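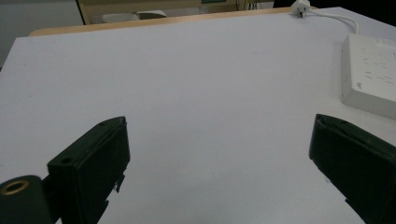
小房间收拾记

1/18/19

拖了整整一个冬天，终于把朝北的小房间收拾了！去年八月搬进来的时候，大家都说先把东西堆进去，周末再弄，结果周末一个接一个地过，门都快推不开了。这次傅兰英（Lanying Fu）正好有几天空，我就拉着她一起动手，想到哪儿写到哪儿，大家凑合着看哈。

白桌子
整间屋子我最喜欢的就是这张白桌子，哑光的桌面，那头一道细细的浅色木边，看着很清爽。缺点也明摆着：白色太显脏了，小黑点、小印子全都留得清清楚楚。我用湿布擦过，用小苏打擦过，兰英还贡献了一块橡皮（真的就是写字用的橡皮），有些点子就是赖着不走。算了，用的桌子嘛，又不是摆着看的。

插线板
白色的插线板放在桌面右手边，这个位置我们争了半天。我本来想粘到桌子底下去，眼不见心不烦，兰英说你每次充电都要钻桌子，过两天准后悔。想想也是，我这个腰，还是放桌上吧。跟桌子一个颜色，远看倒也不扎眼。

那根白线
插线板的线往桌子那头绕过去，弯弯的，怎么捋都捋不直。这种线在盒子里盘久了就有自己的脾气，硬拉也没用。有人教我挂个重一点的夹子吊两天，还没试，哪位试过的来说说？

插头
插头平时就搁在桌子对面靠木边的地方。我打算在那儿装一个小卡扣，省得哪天胳膊一扫就掉到桌子后面，到时候趴在地上捞，想想就累。卡扣买了一小包，背胶的，白色没货了，买的透明的，应该也行吧。

地面
地是灰的，说实话刚搬来的时候嫌它闷，现在觉得灰地配白桌子挺好，落了灰也不容易看出来（懒人福音）。扫地的时候从门口往窗户那边扫，墙角那一段最难弄，扫帚伸不进去，最后用的旧牙刷。

书架，收拾之前
这张不好意思多看。最上面那层塞的全是说明书，从电饭锅到卷发棒，有几本连东西都早扔了，说明书还在。兰英一本一本地念名字，念一个我点一次头，点头就扔。

书架，收拾之后
说明书只留了还在用的，装进一个文件袋里。空出来的那层摆了字典和菜谱，最下面一层放重的，工具盒、胶带、卷尺都在那儿。书架晃的毛病也顺手治好了，脚底下垫了一小块硬纸板，土办法，管用。

抽屉
抽屉里的东西倒出来铺了一地。钥匙十八把，能对上锁的没几把。我俩挨个去试门锁、柜子锁、自行车锁，试到后来都有点上瘾，最后剩下一小串完全不知道是开什么的，还是没舍得扔，万一呢。

钮扣罐
意外收获！原来是个装茶叶的铁罐，晃起来哗啦哗啦响，打开全是扣子。我数了一遍，七十八颗，数完就坐在地上不想动了。大衣上一直缺的那颗居然就在里面，当天晚上就缝上了，颜色一模一样，高兴了好久。

窗台
窗台上以前放了一排空瓶子，总想着哪天插花，一次都没插过。留下两个好看的，其余的都洗干净送给谢桂兰（Guilan Xie）做酱了。她家每年做一大批辣酱，瓶子永远不够用，说好了做好给我一瓶，我等着呢！

窗帘
窗帘拆下来洗了，洗完缩了一点，挂上去离窗台差一截。兰英安慰我说这样透气。我觉得她就是不想再爬一次梯子。

门后挂钩
挂钩重新装过，原来那个位置太高，每次挂包都得踮脚。新的装低了八厘米，就这么一点点，顺手多了。旧孔用牙膏填的（我知道，我知道，应该用腻子），反正门一开就看不见。

纸箱
搬家留下来的纸箱全拆平了，用绳子捆好放在楼道口，第二天早上就有人来收走了。只留了一个结实的，装换季的被子。箱子外面拿粗笔写了"冬被"两个字，正面写一遍，侧面也写一遍，吃过亏，所以写两遍。

台灯
台灯是二十九块钱淘来的，灯罩有一点歪，正好歪向写字的那边，用着用着就觉得它本来就该这么歪。灯泡换成了暖光的，以前那个白光太冷，晚上坐在那儿像在医院挂号。

中场休息
收到一半饿得不行，下楼买了葱油饼。两个人坐在门口的小凳子上吃，手上全是灰，拿塑料袋垫着。

桌子下面
原来塞着两个行李箱，小的套进大的里，省出一块地方来放脚。坐下来腿终于可以伸直了，这一下舒服得我直接坐了一个钟头，什么也没干，光伸腿。

几句零碎的
有朋友问过桌面怎么擦，我再多说两句。平常用拧得很干的湿布，顺着一个方向擦，再拿干布过一遍。别用钢丝球，我在旧桌子上试过，擦完一道一道的，比脏的时候还难看。圆珠笔印子可以用酒精棉片轻轻蹭，先找个不起眼的角落试试。

还有插线板，隔一阵子要拿干布把插孔那一面的灰擦一擦，擦之前一定先断电。别在上面盖布，也别把水杯放旁边。我有过一次把半杯豆浆碰倒的经历，幸好往另一边流的，心跳了好半天。

桌上东西怎么摆我还在琢磨。左手边想留着写字、裁纸，右手边插线板那一块就专门给手机和小台灯充电用。笔筒放哪儿没想好，放远了够不着，放近了老碰倒。兰英建议用夹在桌边的那种，我担心把木边夹出印子来，先不买。

剩下的活儿：窗帘要接一截边，书架侧面掉漆的地方要补，那串不知道开什么的钥匙再找个时间去储藏间试一圈。等天暖和了想把墙也刷一下，颜色还没定，我偏向浅绿，兰英说米白，桂兰在电话里投了一票浅黄，三个人三个色。色卡已经要来了，下回贴在墙上拍给大家看，到时候帮我们选选！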